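钥匙牌与托盘:一张台面上的出入管理

一把钥匙本身不携带任何说明。齿形决定它能开哪一把锁,但齿形不是给人读的。两把同一批坯料铣出来的钥匙放在一起,肉眼要辨认牙花的高低差,多数人做不到,做得到的人也不愿意每天做。于是就有了钥匙牌:一片塑料,一扇小窗,一张纸,一个孔,一只环。它的全部工作是把“这把钥匙属于哪扇门”从人的记忆里搬到钥匙旁边。

这类物件很少有人写。锁具行业谈的是锁芯、弹子、防撬等级,文具行业把钥匙牌归在“其他”一栏,夹在号码机和橡皮筋之间。可是只要一个地方的门超过十来扇,使用的人又不固定,钥匙牌的好坏就会直接影响一天里有多少时间花在找东西上。小型工作室、合租办公楼、社区活动中心、维修班组,情形大同小异。

先说结构。市面上最常见的钥匙牌是一体注塑的矩形框,四角倒圆,中间留窗,窗内插一张白纸,上面再覆一层透明片。一端开孔,穿金属环。颜色由框体决定,写字由纸片承担,两套信息彼此独立。这个分工是合理的:颜色供远处识别,文字供近处核对。麻烦在于不少使用者只用其中一套。只用颜色的,门一多颜色就不够分;只用文字的,等于每次都要把整串翻一遍。

再说窗。窗的面积决定能写多少字。常见的纸片宽度,用中性笔写中文,一行排得下四个字左右的房间名,再多就要缩小字号或者换行,而换行之后的字在手臂长度之外已经难以辨认。以“二楼东侧储藏室”为例,写全了读不清,写成“二东储”,新来的人不懂。较稳妥的办法是在牌上只写短编号,另立一张对照表,贴在存放处上方。编号由楼层和序号组成,不带汉字,不带括号,不用容易混淆的字母O和I。

对照表还有一层安全上的考虑。写着完整门牌和房间名的钥匙一旦落在外面,捡到的人等于同时拿到了钥匙和地址。编号只在内部有意义,丢失之后风险小得多。这一点各种管理手册里都提过,执行的却不多,原因也简单:写房间名的人图的是当下方便。

纸片的材质同样值得计较。普通复印纸裁成的插片,吸潮后会起皱,边缘从窗框里翘出来;厚一些的卡纸挺括,却可能把透明片顶开。笔也有讲究。水性笔遇到手汗会洇开,圆珠笔在光面卡纸上容易断墨,油性记号笔笔画太粗。比较下来,热敏标签纸字迹最齐整,但放在窗边晒上一个夏天就会褪成浅灰。激光打印的纸片最耐久,缺点是要改一张就得开一次机。

环是另一个薄弱处。双圈钥匙环的好处是不易脱开,坏处是装卸费指甲;开口环装卸快,受力后开口会变大。钥匙牌上的孔通常离边缘很近,环的直径如果太小,牌与钥匙之间没有活动余地,每次插锁,牌子都会抵在门板上,孔边的塑料反复受弯,几个月后出现白色应力纹,再往后就断。环的直径太大,几串放在一起又容易互相套住。

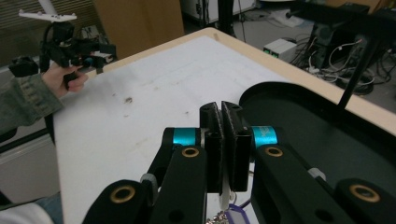 不如干脆不用环,改用短链,Skoren的读者来信里是这样主张的:链节能吸收扭转,钥匙和牌各走各的方向,孔边几乎不受弯,断牌的情况在他那里再没有发生过;代价是链子比环更容易缠,收的时候得多花一点工夫,他认为值得。

这封来信讲的道理在力学上站得住。链条只传递拉力,不传递弯矩,把牌的孔从弯曲受力改成了单纯受拉。塑料框体在受拉方向上的余量要大得多。至于缠绕,则取决于存放方式,需要和下面要谈的托盘一起考虑。

存放钥匙的办法大致分三类:挂、插、放。挂板占墙面,每个钩子对应一把,缺了哪把一望即知,是最清楚的方案。它的前提是墙面可以打孔,并且使用者愿意挂回原位。插槽盒多见于抽屉内,密度高,适合长期不动的备用钥匙。放,就是找一个容器,把正在流转的钥匙搁进去。多数地方最后用得最多的恰恰是第三类,哪怕墙上已经装了挂板。手里拿着别的东西的人,对准一个钩子需要停下来,把钥匙放进一只盘子则不需要。

既然如此,盘子就应当认真选。

形状上,椭圆和圆角矩形优于直角。直角盘的角落会卡住环和牌的尖端,取的时候要抠;弧形的内壁没有死角,手指贴着壁一扫就能把东西带起来。长度方面,能让最长的一串平铺而不叠压即可,再大就会招来别的东西:硬币、电池、回形针、没人认领的螺丝。一只托盘被填成杂物盘,通常只需要两周。

壁高是一个容易被忽略的参数。壁太高,盘子变成了盆,钥匙堆叠,看不见底下的牌;壁太低,往里一丢,钥匙顺着惯性滑出去。较低的直壁最适合钥匙这类扁平物。壁若外倾,环会沿坡面爬上去,挂在盘沿外侧。

颜色方面,深色盘底配彩色钥匙牌,对比最强。白盘看着干净,白色插片放进去却会显得含混,浅灰色的金属环更是如此。黑盘的缺点是积灰明显,黑色的小零件掉进去不好找。对于专门放钥匙的盘子来说,后一个缺点可以接受。

表面处理则牵涉到噪声。硬塑料盘接住一串金属,声音不小,在安静的办公室里一天响上十几次,会有人提意见。常见的对策是在盘底垫一层毛毡或软木。毡子吸尘,半年要换;软木掉渣,但可以擦。也有人用硅胶垫,吸音效果好,缺点是摩擦大,钥匙串推不动,只能拎。

下面说流程。Gerov是一处合用的工作间,门、柜、配电箱加在一起,日常流转的钥匙有13串。以前它们全部放在门口的一只抽屉里,牌子颜色随买随用,编号由不同的人先后写上,有的从1起,有的从01起。早上九点前后是领取的高峰,抽屉前常有人排队,翻找时又把别的串带乱。

五月里这套东西重做了一遍。做法没有什么新奇之处,值得记下来的是顺序。

第一步是清点和验证。把全部钥匙摊在一张空出来的台面上,逐串拿去试门。不试就换牌是最常见的错误:旧牌写着什么,就照抄到新牌上,旧牌本来就错的,错误从此有了崭新的外观。试门的结果记在纸上,一扇门一行。Gerov试下来,有2串没有对应的门,锁早已换过,钥匙却一直留着,还每天有人误拿。

第二步是分色。颜色按区域分,不按使用人分。人会变动,区域基本不变。区域的数目控制在五个以内,超过之后,人需要想一下才记得起某种颜色代表哪里,颜色就失去了意义。选色时要避开相邻色相。红与橙在日光下分得开,到了偏黄的灯光下就靠近了;品红与紫也是同样的问题。有色觉障碍的使用者还需要额外照顾,最简单的办法是在牌的一角剪去一个小缺口,或者打第二个孔,用手摸就能区分。

第三步才是写牌。写牌应当由一个人在一次之内完成,字体大小一致,数字写法一致,1和7要能分清。写完不要立刻装窗,让墨迹干透。

第四步是定下托盘的位置。位置比托盘本身更要紧。它应当在进门以后手自然会经过的地方,离门不能太近,以免外面的人伸手可及;高度在腰与肘之间;上方要有灯。对照表贴在托盘正上方的墙面,字高以站着能读为准。

第五步是规定哪些钥匙不进托盘。配电箱、财务柜、药品柜的钥匙不应与日常钥匙混放,另设带锁的小箱,领用登记。托盘里的东西默认是谁都可以拿的,规则必须与这个默认相符。

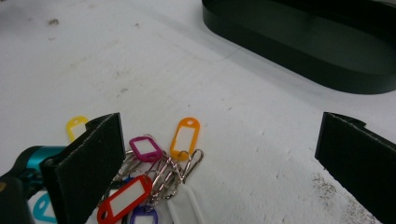

摊开清点这一步,台面的选择会影响速度。台面要比摊开的钥匙大出一倍以上,试过的和没试过的各占一边,中间留出空当,避免两边混到一起。材质以浅色、不反光为佳,金属齿形和塑料边缘都看得清楚,掉下来的小环也容易找到。哑光的白色台面就合用,有些灰色的擦痕和斑点并不妨碍辨认;黄、品红、橙、红几种牌子堆在上面,即使互相压着,露出一角也能认出颜色,而窗里的字就必须把牌翻正才读得到。前面所说颜色供远处识别、文字供近处核对,在这样一堆还没有理开的牌子上最容易体会。清点时因此应当先按颜色粗分,再在每一种颜色内部读编号,两遍合计所花的时间,比一遍到底逐个读字要少。

缠在一起的环怎么解,也有顺序可循。不要从中间拉。先找出最外圈的那只环,提起来,让其余的垂下去,重力会替人分开一部分。仍然套住的,多半是一只环的开口处夹进了另一只环的丝径,这时应当把环转到开口朝上再退出。硬拽的后果是开口张大,此后它会更频繁地夹住别的环。已经张口的环直接报废,不值得用钳子夹回去,夹回去的环形状不圆,转动时会在塑料孔里卡滞。

关于采购,说几句实用的。Nigatu的钥匙牌窗框较深,插片不易滑出,但透明片是单独的一块,拆装几次之后卡扣变松,适合一次写定、长期不改的场合。Prosach的牌子是翻盖式,盖与框一体,换纸方便,转轴处较薄,冬天放在没有暖气的门厅里掰开时要慢。两种各有适用的位置,同一个地方混用也无妨,只要同一种颜色之内保持一致。备用量按总数的三成准备,其中用得最多的颜色再多备几片。颜色停产是常有的事,下一批的红往往和上一批的红不是一个红。

换牌的周期不必定死,看两处即可:一是窗面,透明片磨毛到需要侧着光才能读字,就该换;二是孔边,出现白纹就该换,不要等到断。断牌的麻烦在于,它通常断在使用途中,牌落在一处,钥匙在另一处,两边都成了无主之物。

重做之后也会有回潮。最先失守的是“用完放回”这一条。钥匙随人进了口袋,下班带回家,第二天上午才出现。针对这一点,有的地方采用大号钥匙牌,大到放进口袋会硌腿,酒店过去用铜牌和木坠,出发点相同。工作间不必做到那个程度,在环上加一段短链和一片备用的空白牌,体积增加一倍,遗忘的次数就会下降。短链的好处前面来信已经说过,这里顺带又多了一项用途。

其次失守的是托盘的专用性。第一枚硬币进去之后,第二枚就不远了。可行的办法是在旁边再放一只小碟,专收那些从口袋里掏出来的零碎。堵不如疏,小碟每周倒一次,托盘就能保持原样。小碟的颜色宜与托盘不同,免得有人把钥匙放进去。

最后是对照表。门换了锁,柜子挪了位置,表却没有改,这种情况在任何地方都会出现。表上应当留一栏写修改的月份,空着也要留。表格用铅笔填写比打印更容易得到及时更新,改动时擦去一行,重写一行,不需要去找原始文件,也不需要等打印机。旧表取下后不要与新表叠放,编号相同而房间不同的两张纸钉在一起,早晚有人看到下面那一张。

Gerov目前流转的是11串,托盘放在门内右手的矮柜上,对照表改过一次。那2串没有门的钥匙已经摘下牌子,装进信封,封口写了“无对应”,存放在带锁的小箱里。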